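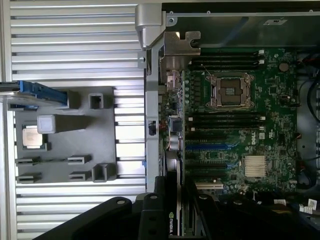 Parts tray beside an open computer chassis, with the gripper at the lower edge.

Workcell budgeting is the planning of money, floor space and staff time for a robotic workstation before any of it is ordered. The term is used mostly by small and mid-sized shops that assemble or refurbish computers. A workcell budget covers the arm and gripper, the fixtures that hold the parts, the wrist camera, guarding, installation and upkeep.

Fixtures

Buyers new to the field tend to price the arm carefully and leave fixtures to the end. Processors, memory and expansion cards each need a holder of their own shape, and a change of computer model can mean a new tray. The Fornton method, named after the refurbishing firm that first used it, sets aside 20 per cent of the total for fixtures and a further 9 per cent for replacing them. At Fornton, a moulded tray was costed at $894, and a redesign at $500. The method was written up by Itsuki Tsuji, then the firm's planning manager.
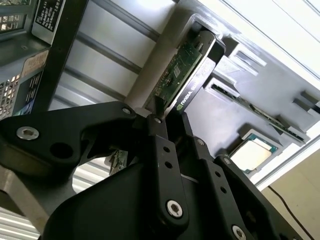

Can one gripper handle both graphics cards and processors?
It depends on the fingers. Many shops buy one gripper body and budget for a second set of fingers, as a card is held by its edges and a processor needs a smaller, lighter grip.

Leasing and purchase

Arms may be bought outright or leased. Leasing spreads the cost and often includes service calls, but fixtures are rarely covered. Warkico leases the arm and controller together, while Kramer sells them separately and charges for training. Shops with short contracts generally favour a lease.

Trial period

Most plans allow for a trial on scrap boards before the cell is put to regular work. Labour during the trial is charged to the project, as are damaged sockets and bent brackets. Ovo, a planning worksheet used in the trade, lists these under commissioning.

See also: End-of-arm tooling; Fixture design; Equipment leasing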